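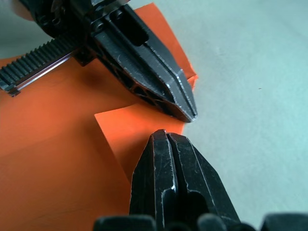
Reda Ramadan
Forum moderator, Paper & Card

Orange paper for the June banners: which weight?

I need bright orange sheets that lie flat on a grey table while I mark them up. Last time I bought a pack of 500 from Perkumberg and the corners curled by the second day.

zaki_696
Store it flat, still in the wrapper. Mine stays under 2 heavy books.

Loubna El Ouafi
Books didn't help me. The Perkumberg paper is just thin. Try Akmont.

zaki_696
Akmont's orange fades in a window. I had 6 sheets up and they all went peach.

Kieran Ní Bhriain
Banners are only up for a week, so fading doesn't matter much. I'd go with the heavier one.

Reda Ramadan
Ours hang all summer, so it does matter. I'll get a small pack of each and post how they do.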